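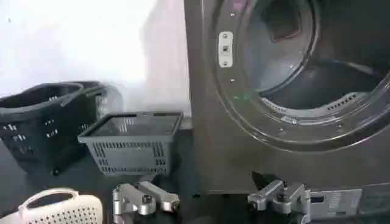
Devant le hublot, vendredi, à la journée portes ouvertes de Jikimau.

Chez Jikimau, on lave son linge en public

Par Willy Segers

Il y avait du café, des badges autocollants et une file d'attente pour voir un robot vider un sèche-linge. La file avançait lentement. Le robot aussi.

La société Jikimau ouvrait ses portes ce 17 juillet 2026 pour montrer où en est son projet Vudau, un bras à pince censé prendre en charge la corvée la moins disputée des foyers : sortir le linge de la machine. Pas le plier, pas le ranger, pas retrouver la deuxième chaussette. Le sortir. On a connu des promesses plus larges, et on les attend toujours.

Sur les 200 places proposées en ligne, toutes étaient parties en 8 jours, ce qui en dit long soit sur l'attrait de la robotique, soit sur l'offre de loisirs un vendredi de juillet. Les visiteurs entraient par petits groupes de sept, laissaient leur sac à l'accueil et recevaient une feuille de consignes. La première demandait de ne pas encourager la machine à voix haute. Elle n'a pas été respectée longtemps.

« Les gens croient qu'on a choisi le linge parce que c'est facile », soupire Blagoje Pavlović, responsable des essais, qui a répété la phrase à chaque groupe avec une constance que l'on souhaite à son matériel. « Une boîte de conserve, vous savez où elle commence et où elle finit. Un chiffon, il change de forme dès que vous le regardez de travers. »

L'atelier tient donc de la laverie automatique, avec des appareils à hublot, des paniers et des murs blancs. On s'y sentirait presque obligé de chercher de la monnaie. Un monsieur du deuxième groupe a d'ailleurs demandé le prix d'un cycle. On lui a expliqué que ce n'était pas le genre de la maison, il a paru déçu. 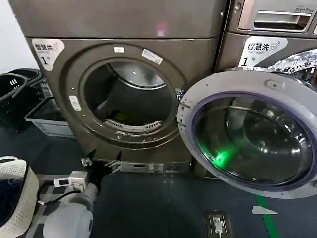

Le sèche-linge et le lave-linge de l'atelier, étiquetés en chinois et tous deux numérotés 1.

La démonstration elle-même se raconte vite. Le bras s'approche, la pince s'oriente, hésite, se reprend. Quelqu'un dans l'assistance retient son souffle, quelqu'un d'autre regarde son téléphone. Puis la pince entre dans le tambour et l'on ne voit plus grand-chose, sinon des coudes articulés et le dos du visiteur de devant. Jikimau avait prévu le coup : une petite caméra fixée près de la pince renvoie ses images sur un écran, au fond de la salle. C'est là que tout le monde a fini par s'installer, le dos tourné au robot que l'on était venu voir.

Il faut reconnaître que le point de vue a son charme. Rares sont ceux qui ont eu l'occasion de contempler l'intérieur d'un sèche-linge avec autant d'attention, et il s'en dégage, pour peu que le café soit bon, quelque chose d'une visite d'observatoire.
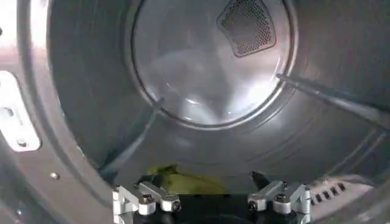
La difficulté, explique Blagoje Pavlović, commence au moment où le linge est seul. Un tambour plein pardonne beaucoup, on plonge et on ramène toujours quelque chose. La dernière pièce est autrement plus contrariante. Elle se tasse au fond, prend la forme de la paroi, et la pince doit descendre assez bas pour la saisir sans aller racler la tôle. Or la tôle brille. Les reflets changent à chaque mouvement, et ce qui ressemble à un pli de tissu peut très bien être le reflet d'un doigt de métal. « Au début, il essayait d'attraper la lumière », raconte-t-il. On a trouvé cela plutôt joli. Lui, visiblement, beaucoup moins.

L'équipe dit avoir consigné 1 301 essais de saisie depuis le lancement du projet. Combien ont réussi ? La question a été posée trois fois, par trois groupes différents, et a reçu trois réponses dont le point commun était de ne pas contenir de chiffre. Les résultats seront publiés en août, assure la maison, dans un document que l'on nous promet lisible.

En attendant, on peut toujours interroger Nirkero, le partenaire qui fournit le logiciel de commande. Son stand occupait un coin du hall, entre la fontaine à eau et les brochures. On y apprenait que la pince « comprend » le textile. Pressé de préciser ce que recouvrait ce verbe, le stand a offert un stylo.

Les enfants présents, eux, ont posé les bonnes questions. Est-ce qu'il sait faire les chaussettes ? Est-ce qu'il peut prendre le chat ? (Non, et la réponse a été donnée avec beaucoup de sérieux.) Est-ce qu'il s'ennuie ? Blagoje Pavlović a réfléchi un moment avant de répondre que lui, parfois, oui.

Vient ensuite l'instant que la salle attend, celui où la pince se referme et remonte. Sur l'écran, le décor se met à filer et l'on s'accroche à ce que l'on peut.

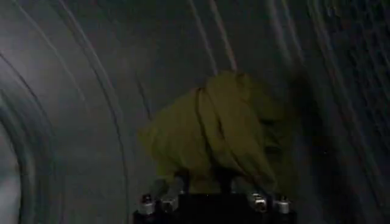 Les applaudissements sont partis du fond, un peu gênés d'abord, puis francs. Applaudir un chiffon demande un temps d'adaptation. Une dame nous a confié qu'elle en sortait un kilo par jour sans que cela ait jamais attiré personne dans la buanderie, et qu'elle comptait en parler à table le soir même.

Tenir le tissu n'est d'ailleurs qu'une partie de l'affaire. La pince serre le bas d'une boule, et la boule n'a ni haut ni bas. Pour déposer la pièce dans un panier, peu importe. Pour la présenter par un coin à une plieuse, il faudrait la reprendre, la laisser pendre, la reprendre encore. Le sujet est inscrit au programme de l'an prochain, sous le nom d'« étalement ». Plusieurs parents présents ont indiqué que le même programme était en cours chez eux, avec des adolescents, et qu'il avait pris du retard.

Reste la question du client. Jikimau ne vise pas les particuliers, du moins pas tout de suite. Le premier intéressé serait la blanchisserie Mulder, dont un représentant a suivi deux démonstrations de suite, les bras croisés, en consultant sa montre. Interrogé sur la cadence, il a jugé l'ensemble « intéressant », mot qu'il a prononcé avec la prudence d'un homme qui paie des gens au tambour vidé. Il est tout de même resté pour le buffet.

Aucun prix n'a été communiqué. Aucune date de mise en service non plus. Une seconde journée de visite est prévue en août, après la publication des résultats, et les inscriptions se feront sur le site de Jikimau. Les organisateurs recommandent d'arriver à l'heure, chaque passage étant minuté, et d'éviter les questions sur le repassage.

À la sortie, une urne recueillait les suggestions du public pour la suite du projet. Nous avons jeté un œil aux bulletins du dessus. Deux demandaient les draps-housses. Un troisième voulait savoir où était passé le café.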